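Section 4: Recording a Road Traffic Collision in Plusus

4.1 Before you begin

This section applies to all staff who enter collision reports on behalf of the Guruddale road network. It covers the first entry only. Amendments, witness statements and the closing of a record are dealt with in Section 5.

You will need:
- your Plusus user name and passcode
- the incident number issued by the control room
- the name or number of the road and the nearest marker post
- the time at which the call was received

Note: Incident numbers issued before June have three digits (for example, 994). Numbers issued from June onwards have four digits (for example, 1,392) and must be entered without the comma.

4.2 Opening a new record

1. Sign in and select Collisions from the main menu.
2. Select New record. A blank form opens with the incident number field at the top.
3. Enter the incident number and press Check. If the number is already in use, the existing record is displayed. Do not create a second one.
4. Choose the road from the list. Roads are listed by number first and by local name second, so Oprea Road appears under 71.
5. Enter the marker post. Where the collision took place between two posts, enter the lower number and tick Between posts.
6. Enter the time of the call using the 24-hour clock. A call received at 5.40 in the afternoon is entered as 17:40.
7. Press Save and continue.

Caution: The form does not save automatically. If it is left untouched for long enough to sign you out, all unsaved fields are lost. 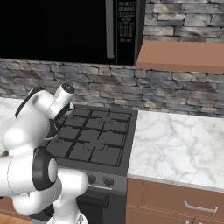 Guruddale Roads and Transport Department, Collision Records Team

4.3 Entering vehicles

1. Select Add vehicle for each vehicle that made contact with another vehicle, a person, an animal or roadside property.
2. Choose the vehicle type. Minibuses and shared taxis are entered as Passenger vehicle, whatever the number of seats.
3. Enter the registration mark exactly as given by the attending officer. Where it is not known, enter UNKNOWN. Do not leave the field blank.
4. Choose the movement of the vehicle at the time, such as Turning left, Overtaking or Parked. If accounts differ, choose Not established.

Note: A trailer is entered as part of the vehicle towing it, unless it had become detached before the collision.

4.4 Entering casualties

1. Select Add casualty and link the person to a vehicle, or choose On foot.
2. Choose the severity: Slight, Serious or Fatal.
3. Enter the hospital, if any, to which the person was taken.

Caution: Fatal must not be selected until the police have given written confirmation. Until then, enter Serious and tick Under review. Names of casualties must never be typed into the Remarks box, as its contents are passed to the public summary.

4.5 Sending the record for checking

1. Press Review. Fields marked in red must be corrected before the record can be sent.
2. Select the checking officer. For the northern district this is Sorin Văduva; for all other districts it is Ziad Atallah.
3. Press Send. The status changes from Draft to Awaiting check.

The checking officer will approve or return the record within 2 working days. Returned records appear under My tasks with a comment beside each field in question.

Note: Faults with the Plusus form should be reported to the Gutance support desk, quoting the incident number and the step at which the fault arose. Questions about what to enter should be put to the checking officer.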